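Sokstead Theatre opens its costume and props store for public hire

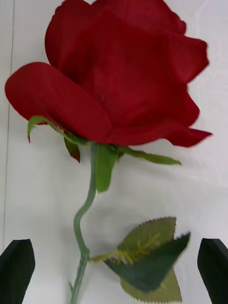

An artificial red rose with fabric-like petals and a green stem.

Sokstead Theatre has announced that its costume and props store will open to the public for hire from September. The service will be available to schools, amateur companies, community groups and private customers, and will be run from the theatre's existing workshop building on Eren Street.

The store has until now been used only by the theatre's own productions and by a small number of visiting companies. It holds garments, hats, footwear, hand props, table dressing, soft furnishings and artificial flowers. At opening, 258 complete costumes will be listed for hire, together with 145 boxed sets of props arranged by period and setting. Further items will be added as they are cleaned, repaired and catalogued.

The new service has been made possible by a grant from the Tridberg Foundation, which has met the cost of shelving, garment rails, a fitting room and a step-free entrance. The catalogue has been built by Hyun, a software studio based in the town, and will allow customers to search by size, colour, period and type of item. Customers without access to the internet may telephone the box office or consult a printed list held at the front desk.

A spokesperson for Sokstead Theatre said: "Schools and local groups have asked us for many years whether they could borrow from the store, and we have rarely been able to say yes. We now have the space and the staff hours to offer this properly. We expect school productions to make up a large share of the bookings in the first season."

Hire charges will be set in two bands. Registered charities, schools and amateur companies within the district will pay the lower rate, and all other customers will pay the standard rate. The usual period of hire will be 10 days, with extensions available by agreement where an item has not been reserved by another customer. A refundable deposit will be taken on every booking. Laundry and dry cleaning will be carried out by the theatre after return and are included in the charge. Customers are asked not to wash, dye or alter any garment.

Fittings will be by appointment only and will last 40 minutes. Groups hiring for a full cast may send a list of measurements in advance, and the wardrobe department will prepare a selection before the visit. Collection and return will take place at the Eren Street entrance, where short-stay parking is available for loading.

Certain items will remain outside the scheme. These include replica weapons, electrical props, and garments considered too fragile for regular wear. Enquiries about the loan of fragile pieces for display may be made in writing to the wardrobe department.

Income from the service will be used for the upkeep of the collection and for the theatre's programme of sewing and prop-making classes, which will move into the refurbished workshop later in the season.

Bookings for the autumn season will be accepted once the catalogue goes live. Groups planning a production for the Christmas period are advised to reserve early.

Notes to editors

Sokstead Theatre is a producing theatre and registered charity. It presents a year-round programme of drama, music and family work.

The Tridberg Foundation supports arts and education projects in Sokstead and the surrounding villages.

Interviews and visits to the store can be arranged through the Sokstead Theatre press office.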